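Zesbridge gift and packaging fair, Friday afternoon

We got to the hall just after two, having come over on the Codico coach. Entry was free with the trade slip. There were 179 stands this year, most of them selling ribbon, boxes and tissue, and the printed plan had the two halves of the hall the wrong way round.

Granström had the largest stand and the longest queue. Their boxes are well made but the smallest order is 446, too many for a shop our size. Duretov will sell in packs of 11, so we spent most of our time with them and came away with a price list.

What I wanted was drawstring pouches for the jewellery counter. Organza is cheap and shows what is inside. Satin costs more but hangs better, and the ruffle above the cord stays full if the neck is pulled in firmly. I liked the red with the gold pattern down the front best. Check the cord ends before ordering, as they can fray. 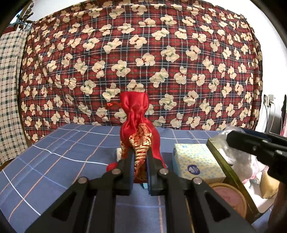
Getting there and parking

The coach stops at the north gate. The car park is across the road and was full by noon.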